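How to Fold a Light Jacket So It Stays Folded

Last updated: 19/04/2021
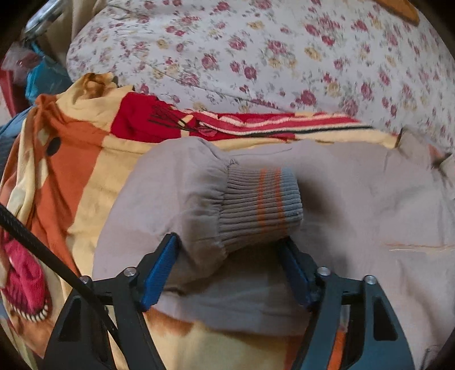
Light jackets are my favorite thing in the whole closet to fold, and I know how that sounds! They're thin enough to tuck down small, they have enough body to hold a crease, and once you get the sleeves right the rest falls into place in a few seconds. The sleeves are where most people give up. They flop, they twist, they slide out the side when you pick the thing up. So we start there, with the jacket spread on the bed and one cuff in hand. On a pale gray jacket with a ribbed cuff like this one, you've got a lovely built-in guide: two thin orange stripes running along the band. If the stripes run straight, the cuff is straight. If they spiral off around the edge, the sleeve is twisted somewhere higher up and you'll want to fix it before you fold anything.

I've been folding jackets this way ever since we moved into the apartment on Promness Street, where the only storage in the bedroom was one tall dresser with very shallow drawers. Hangers were out of the question. It took me a whole winter of lumpy drawers to work out a method I liked, and I've used it on windbreakers, track jackets, bomber jackets and a denim one that put up a fight.

What you need

A bed, or a table if yours is big enough. A bed is kinder to your back if it's a high one, and the bedding grips the fabric a little so things don't slither around. You also want decent light. That's the whole list. No folding board, no tissue paper, no clips.

Before you fold

Empty the pockets. All of them, including the inside one you forgot existed. I once folded away a bus pass for most of a July.

Zip or snap the front closed. An open front is fine for ironing, but for folding it just gives you two loose panels to chase. Zip it all the way to the top and then lay it face down.

Give it a quick look over while it's flat. Pick off lint and fuzz, and snip any loose threads with small scissors (please don't pull them, you can pucker a seam that way). Cuffs deserve a second look too, both sides, as they get grubby faster than anything else.

Then smooth it. Use the flat of your hand and work from the middle of the back out toward the side seams. You're only chasing out the big wrinkles here. A few small ones are no trouble.

Step 1: Straighten the sleeves

Take one cuff and pull it gently away from the body until the sleeve lies out to the side. Hold it by the ribbing - the knit is stretchy and forgiving, and you won't leave a pinch mark in the smoother cloth. Give it a little shake and let it settle. Run your other hand from the shoulder down to the cuff. Where the woven part meets the ribbing you'll always have some gathers, and you can leave those alone. They're sewn in and they will never lie flat, no matter how stern you are with them.

Do the other sleeve the same way. Now the jacket should look like a big letter T.

Step 2: Bring in the first side

Pick up one side of the jacket at the shoulder and the hem, and fold it toward the center of the back. The side seam should land just short of the middle. The sleeve comes along for the ride and ends up sticking out across the other side. Good!

Now fold that sleeve down at the shoulder so it runs parallel to the folded edge, with the cuff pointing at the hem. If the sleeve is longer than the body, turn the cuff back up on itself. Keep it flat. A bunched cuff makes a hard little knot in the middle of your finished bundle, and you'll feel it every time you close the drawer.

Step 3: Bring in the second side

Same again from the other side. The two side seams should nearly meet down the middle of the back, and you should have a long, neat rectangle with both sleeves lying inside it. Press down with your forearm to push the air out. This is strangely satisfying on a nylon shell, which lets out a long sigh.

I aim for a rectangle 12 inches wide, because two of those fit side by side in my drawer. Measure yours before you start and adjust how far you bring in the sides.

Step 4: Fold up in thirds

Start from the hem. Fold the bottom third up, smooth it, and then fold again so the hem end meets the collar. If the jacket has a hood, lay the hood down flat over the back before you make the last fold, so it gets wrapped up inside.

A stiffer collar can be left standing at the top edge. It looks nice in the drawer and makes the jacket easy to spot.

Step 5: Tuck (optional, but I love it)

If the hem has a wide elastic band, you can turn it inside out over the finished bundle like a little pocket. It holds everything together beautifully for travel. Don't do this for long storage, though. Elastic that stays stretched for months gets tired. My old Wemasel windbreaker never quite recovered.

Storing them

File your jackets upright in the drawer, like books, with the neat folded edge on top. You can see every one of them and take one out without wrecking its neighbors. In a deep shelf, stack them flat, heaviest at the bottom, and keep the pile to four or five or it starts to lean.

For packing, put folded jackets in last, on top of everything. You'll want one the minute you get off the train anyway.

What not to fold this way

Anything padded with down is happier hanging or loosely rolled. Leather should hang too. And if a jacket is even slightly damp, leave it spread out on the bed for a few hours first - folding a damp jacket is how you get that closed-up smell that takes three washes to shift.

Your first one will probably take a few minutes and look a bit lopsided. Do two or three in a row and your hands pick it up. I can do one in roughly 12 seconds now, and my family is very tired of hearing it.

Comments

Man: The stripe trick works on my running jacket too, it has one down each arm. Never thought to use it as a guide.

Lihua Su: I fold mine in half down the back first and then deal with the sleeves. Is there a reason to do the sides separately? Mine always come out thick on one edge.

Reply from the author: The thick edge is both sleeves piled up on the same side! Bringing the sides in one at a time spreads them out. Try it once and see if you like it.

Man: What about a jacket where the sleeves zip off?

Reply from the author: Ooh, leave them on. They get lost otherwise.

Contact | Copyright Vavinmont Home Pages | Back to top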